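4. What people carry, and what they do with it at home

4.1 Setting and households

The material in this section comes from the home visits, which made up the slower and, for us, much the happier half of the study. The survey had already given us 416 completed booklets from shoppers at the Folstead and Nunitstead markets, and between them those booklets recorded 1,581 separate trips. They told us a good deal about how often people shopped and which bags they took along. What they could not tell us was what happened once the front door had closed, and it was Esther Nyanda who argued, quite early on, that a study of reusable bags which stopped at the market gate would be missing most of the life of the bag.

So we asked to come inside. Of the people who filled in a booklet, 159 ticked the box saying they would be happy to have a visitor, and we drew our households from that group, trying to keep a fair balance between the two towns and between people who lived alone and people who did not. Visits usually lasted as long as it took to put the shopping away and drink a cup of tea, and often a good while longer. Ashraful Ranasinghe and Shanthi Patwary did most of the Folstead visits, and Rajitha Bandara looked after Nunitstead, where he already knew the bus routes and, as he discovered, the parents of several people he had gone to school with.

We kept the questions loose. Each visitor had a short guide covering where bags were stored, how they were chosen, who washed them and when one was thought to be finished with, but we let people wander from it as they liked. Most of what follows came out of the wandering.

4.2 The good bag and the other bags

Nearly every household had what we came to call a good bag, though people had their own names for it. It was the one they reached for first. It was usually cotton or canvas, it had often been a gift or come home from a holiday, and it was almost never the newest. One retired bus driver in Folstead kept hers on the inside of the pantry door and the rest in a heap at the bottom of a wardrobe, and she was quite firm that the heap did not count. "Those are just bags," she told Shanthi. "That one's my bag."

This matters for how we read the survey. When people wrote in the booklet that they owned a dozen reusable bags, we had at first taken this as a sign of over-buying, in line with the worry raised by Carrasco and others in our field. The visits made us more careful. A dozen bags might mean one bag in steady use and eleven sitting quietly in the dark, and the household did not always see this as waste. Some of the heap was being held for visitors, some for swimming gear or library books, and some for a daughter who was expected to move out one of these days and would need things to pack in.

Colour came up more than we had planned for. Pale bags were liked for looking clean and fresh, and disliked for showing every mark. Several people had a rule that meat never went in the cotton bag, and one man had stitched a small red cross on the lining of the bag he did use for meat so that his grandchildren would not put their lunches in it.

4.3 The pause on the table

The finding we had least expected was how long the shopping stayed in the bag. We had imagined a brisk sort of unpacking, with the cold things away first and the bag folded and hung up within a few minutes. The cold things were indeed put away promptly. Fruit and vegetables were another matter entirely. In home after home, the bag went down on the kitchen table, the milk and butter came out, and then everything stopped. Somebody rang, or the kettle boiled, or a neighbour came to the door about the bins. The fruit simply stayed where it was, sometimes until the evening and now and then until the next shop.

After a while we began to ask about it directly, and people were rather cheerful in their answers. The bag was already open, the apples were already on the table, and a person walking past could reach in and take one. A bowl would only have to be washed. For these households the tote was doing the work of a fruit bowl for two or three days out of every seven, and a few had given up on the bowl altogether and put the keys and the unpaid bills in it.
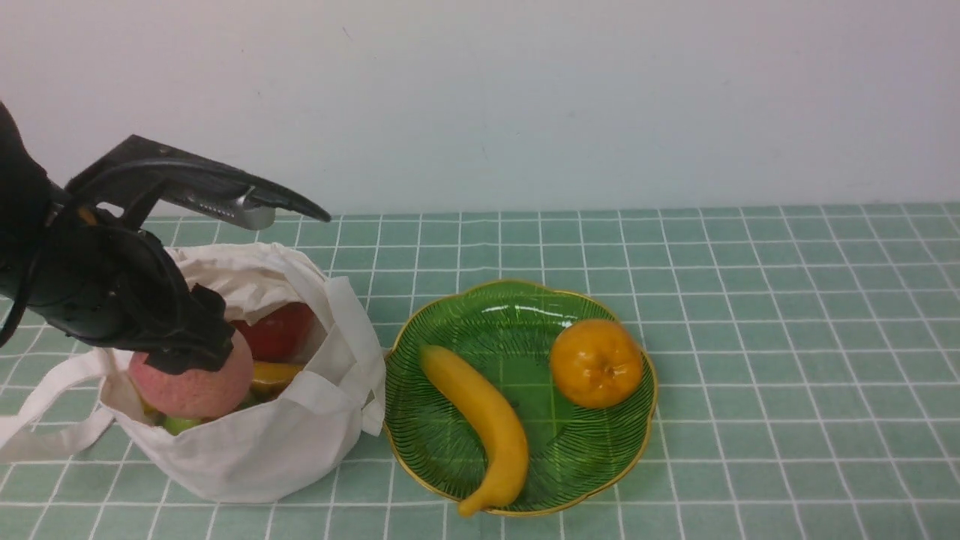
Figure 2. An apple in a white cloth tote on a kitchen table.

4.4 Washing and wearing out

Given how much time fruit spent in the bags, we were naturally curious about cleaning. Here the answers were frank and a little sheepish. Cotton bags were washed when something leaked, and seldom otherwise. A small number of people washed theirs with the tea towels as a matter of habit, and these same people tended to mention that their mothers had done so. Shaking the bag out over the sink or off the back step was far more common, and most people felt this was quite enough for anything that had only held potatoes.

Washing had its costs, too. Canvas came out of the machine creased and a bit shrunken, and a bag that had once stood up by itself would slump afterwards. Some people minded this a great deal. Others liked a bag better once it had gone soft, saying it folded smaller and sat more comfortably on the shoulder. We could find no pattern by age or by town in who felt which way, and we have stopped looking for one.

As to when a bag was finished, the handles nearly always decided it. Stains and faded printing were forgiven. A torn handle was mended once by anyone in the house who could sew, and after a second tear the bag was moved to the shed or the laundry to hold pegs, bulbs or rags. Very few were thrown out. Asanka Munasinghe has suggested that this second working life ought to be counted in any fair reckoning of what a cotton bag is worth, and we take this up with him in Section 5, along with the method used in the earlier Gerkberg study, which counts only trips to the shop.

4.5 Some limits

We should be plain about what these visits can and cannot show. Everyone we met had offered to be visited, and people who are glad to talk about their shopping bags for an hour may not be quite like their neighbours. Most visits were made in February, when soft fruit is plentiful in both towns and the tables were perhaps fuller than they would be in winter. We also suspect that a few kitchens had been tidied for us, although nobody tidied the bag.

Finally, the visits relied on what people remembered and were willing to say. Where a household's account differed from its booklet, we have kept both, and the differences are set out by town in the appendix.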